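Berevar Knowledge Base
Home | Topics | Data collection | Simulation | Index | Contact

Demonstration gathering

Demonstration gathering is the work of recording examples of a task so that a learning system can later imitate them. In robotics, one example is usually called a demonstration or an episode. It holds the positions of the joints, the state of the gripper, the camera views and, in most cases, a short sentence which names the task.

Methods

The oldest method is to guide the arm by hand. The operator holds the arm near the wrist and moves it through the task while the joints are recorded. In remote operation the person moves a controller, and the arm follows. This takes more practice, but the hands of the operator stay out of the camera view.

A third method is gathering in simulation. The room, the objects and the arm exist only in software, and the operator works with the same kind of controller. Objects can be placed again in a moment, and nothing breaks. The weak point is contact - friction and soft materials are difficult to compute well.

Kitchen sets

Kitchens are a common subject, as they bring many small objects together on one surface. The Melstead set contains 143 episodes in simulated kitchens, each with a limit of 40 seconds. The later Dindance set uses the same task sentences, but changes the wall colors and the counter materials between episodes, so that the system does not depend on one background. Both sets are stored in the Cordier format, which keeps the actions and the views in separate files.

A simulated kitchen of this type, with a Franka Emika arm over the sink and a knife, an egg and a book among the things on the marble counter:

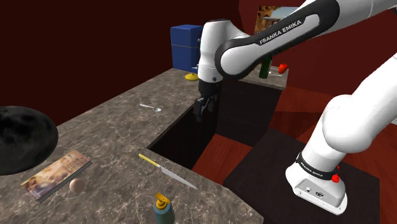 Why are failed attempts sometimes kept in a set?

They show the system states which a clean demonstration never reaches, for example an object which has slipped from the fingers. They must be marked as failures, otherwise the system may learn to repeat them.

Checking

Before release, each episode is played back by 2 reviewers. An episode is removed if the views and the actions do not agree in time, or if the task sentence does not fit what was done. In the Melstead set, 5 episodes were removed in this way before the final count was made.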